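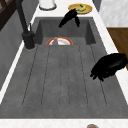

1/8 Fault notice: simulated sink task, two-arm program
Grellholm has paused scoring on the simulated sink task after finding a fault in the way gripper release is logged. No physical equipment was involved and no one was at risk. This thread sets out what we know.

2/8 The task takes place in a rendered kitchen. Two grippers move food items between the sink basin and a plate on the far side of the counter. Every run is recorded and scored automatically.

3/8 In November, Sewwandi Roy of our review team noticed runs marked as complete while the item was still held. The scorer had read the release command as the release itself — the fingers had not opened when the run was closed.

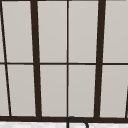
Her team then went through all 3,892 runs in the set. The fault was confirmed in 43 of them. Each had been counted as a success and should not have been.

4/8 The cause was a timing error. Finger position reached the scorer 106 milliseconds after the command did, and the scorer did not wait for it. Small items held low over a plate were the most likely to be scored wrongly.

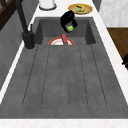 A green item in the gripper, over the basin. Simulated view.

5/8 The same scoring code was in use on the Irness test bench, which has physical arms. Tanvir Majumder ordered that bench stopped at 4 pm on the day the fault was confirmed. It will stay stopped until the code has been replaced and checked. An arm that pulls away before its fingers open can drag or throw what it is holding.

6/8 The revised scorer reads finger position and item contact, and closes a run only when both agree. Pranab Paul is leading the check, which covers both arms — including runs where one gripper is idle.

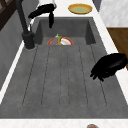
7/8 Advice to partners
Please do not cite success rates from the earlier set. Corrected figures will be issued under the same set name, with the 43 runs relabelled as failures. Partners who have copied the scoring code should stop using it on physical arms now.

8/8 Questions and reports of similar behaviour may be sent to Eilif Forsberg, Safety and Standards, Grellholm. The next update will be posted in this thread.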